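The Secondhand Toy Swap Is Back, and It's Busy

Half past eight in the morning and the line outside the old Rafferty shoe store already reaches the bus stop. Strollers, tote bags, one wagon with a squeaky wheel. Doors don't open until nine.

This is Floltthorpe, population not much, and the reason for the line is Foltska. A toy swap. Bring a bag, take a bag. No money at the door, no tickets, no points system. They tried points in the spring and people hated it.

First one drew 200 families. Nobody had expected more than a few dozen, and the coffee ran out before ten. By July the count for a single morning was 454, and the shoe store was suddenly too small. Coats on the floor. A line for the bathroom. Kids asleep under the puzzle shelf.

What gets swapped? Everything, but mostly the small stuff. Bikes and play kitchens go in minutes. Then it's soft toys, balls, things that rattle, things that used to rattle. Baby toys move fastest, as babies are done with them in a month or two and the next baby is always on the way. 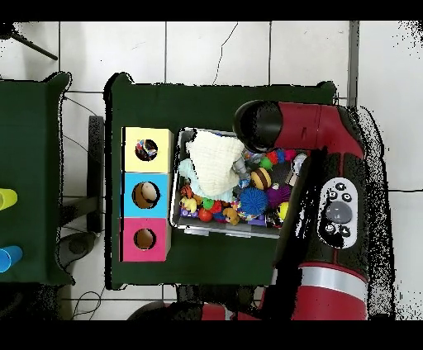 So is a swapped toy safe for a baby? Mostly, if you check it over first: tug the eyes and buttons, squeeze along the seams, look for cracks in anything hard, and skip whatever has a loose battery cover.

Most parents here do that standing up, with a kid on one hip. There's a bench by the window for it but the bench is always full of grandparents.

Cleaning is the other thing. Opinions are strong. Some people run every plush through the washer twice before it goes anywhere near a crib. Others give it a shake and call it good. Foltska asks for clean toys and leaves it at that, though there is a sink in back and a stack of old towels, and by noon the towels are usualy soaked.

The bigger fight is over sets. A puzzle with one peice gone, is that still a puzzle? A train with no track? For a while the rule was complete sets only. Then the reject pile got taller than the kids, and the kids went straight for it. Loose blocks, odd cars, a shape sorter with none of its shapes.

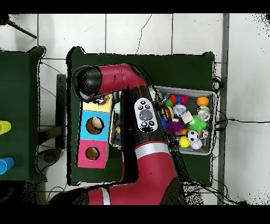

Rule's gone now. Odd pieces get their own table near the door, and it empties first. Parents grumble. One mom told me she came in with two bags and left with three, and the third was all wheels.

Not everybody is a fan. The toy aisle at the Jurnovura store across the street is quieter on swap mornings, and a few neighbors have complained about parking, which is fair, it's terrible. Cars on the grass, cars across driveways. I parked by the feed store and walked.

And there's the question of where it all ends up. Last count was 1196 toys in and nearly as many out. The leftovers go in boxes until the next round, and the boxes go up the stairs, and the stairs are steep. A church hall has offered space. So has a school, summers only. No decision yet.

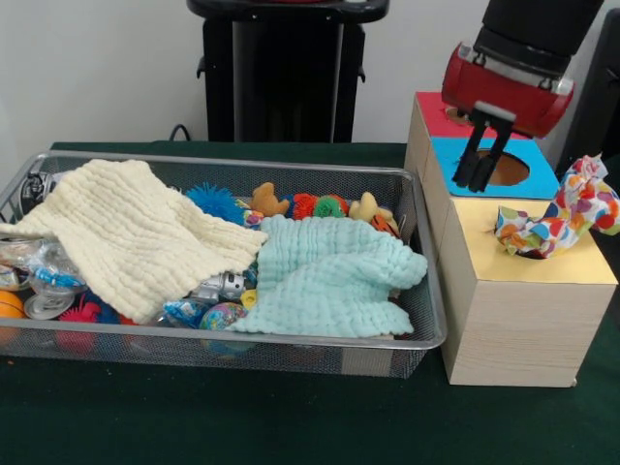

Soft toys and a spiky blue ball in a wire basket.

If you want to go: mornings only, bring your own bags, leave the stroller outside if it folds badly. Get there before nine. Puzzles are at the back on the left, baby things by the window, and the coffee is better than it was.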